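Trileck Review: three weeks with the episode tool everyone keeps forwarding me

By Branislav Hudec
February

We use cookies to remember your settings and count visits. Accept / Manage

Quick one, because I have a training run finishing and want this out before lunch. Trileck is desktop software for going through hand-held gripper recordings. You point it at a folder, it lines up the video with the pose track and the finger width, and you trim, tag and export. Version tested was 2, on a Linux box with a middling graphics card and too many browser tabs.

Short version: good timeline, good exporter, annoying tagger. I'm keeping it.

Install

Painless. One archive, one settings file, done. It wanted a newer video library than the one I had and said so in plain words, with the name of the package. More tools should do that. First import of 204 episodes went through without me touching anything. 201 came out clean, 3 flagged. Checked the flagged ones by hand and all of them deserved it – two had holes in the pose track, one had a clock that jumped backward halfway through.

For comparison Dilora, which we used before, took the same folder and flagged zero. It just smoothed over the holes. You then find out at training time, when the policy does a weird little hop in the middle of a reach and you spend an evening blaming the action head.

The timeline

Best part. Video on top, finger width underneath as a plain line, pose speed under that. Scrub anywhere and it keeps up. Click on a dip in the width line and it jumps to the closing moment. I trim dead time from the start and end of every episode and in Dilora that was mostly guesswork and sore wrists. In Trileck it's two keys. I and O, same as any video editor.

There's an auto-trim too. It looks for low pose speed plus constant width and cuts there. Works fine on simple pick and place. Gets greedy with slow careful stuff, anything where the operator hovers before commiting. It ate the approach on a bunch of our shoe episodes. Turn the threshold down, or turn the thing off and use your keys.

Pose and calibration

You bring your own SLAM output, Trileck doesn't compute it. Fine by me. What it does do is let you overlay the track on the video and nudge the time offset until they agree. One slider, then a number box for fine tuning. The offset saves per folder, not per episode, so if your clock drifts during a long session you're stuck splitting folders. I asked support. They answered same day, said it's known. No promise on when.

Width calibration reads fully open and fully closed from a short clip, then maps everything between. Got it right first go on one gripper and wrong on the other, where it took half open as fully open. Redid the clip, slower. Fine after that.

Tagging

Ugh. The tagger runs a detector over a still from each episode and suggests object labels. On common things in plain view it's ok. On anything dark and shiny, or half out of view, it starts making things up. And there's no "unsure" option. It's a label or nothing, so you either accept a bad guess or type your own.

Closed fingers against bare wood is where I check the width zero, so I look at a lot of stills like the one below.

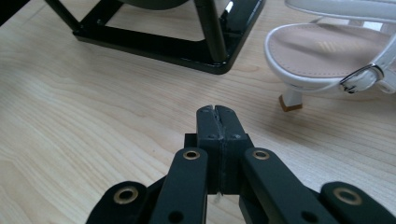

Fingers shut, black metal base at left, white sandal at right.

On stills of that sort the tagger goes after the gripper first. It wants to call the linkage an object, every time, until you paint a mask over it. The mask tool is good at least. Draw once, apply to the whole folder, and the same mask goes along in the export if you want it for training. After masking, the footwear labels got a lot better. Furniture bases stayed hopeless. I type those by hand.

Planned for the next release is a shared label list, so two people don't end up with "sandal" and "sandals" in the same set. Want that badly.

Export

Writes the usual array formats plus a plain folder of frames and a table. Resize on the way out, choose your rate, choose absolute or relative poses. Relative is computed from the first frame after trimming – correct, and Sýkora's free script still gets this wrong. Exported set loaded into our trainer with one changed line in the config.

Speed is decent. No resume though. If it dies partway you start over, happened once when my disk filled up. My own fault but still.

Docs are thin. Privcombe's walkthrough covers the importer better than the manual does, go read that first.

Good: timeline, honest flagging, masks, relative poses done right.
Bad: greedy auto-trim, tagger with no unsure option, offset per folder, no resume.

Would I pay again? Yes. For a single afternoon of clips, no, use the script and fix the pose bug yourself. For a folder that keeps growing, get Trileck and ignore the tagger untill they sort it. Will update when the label list ships.

Contact | Copyright Branislav Hudec | Back to top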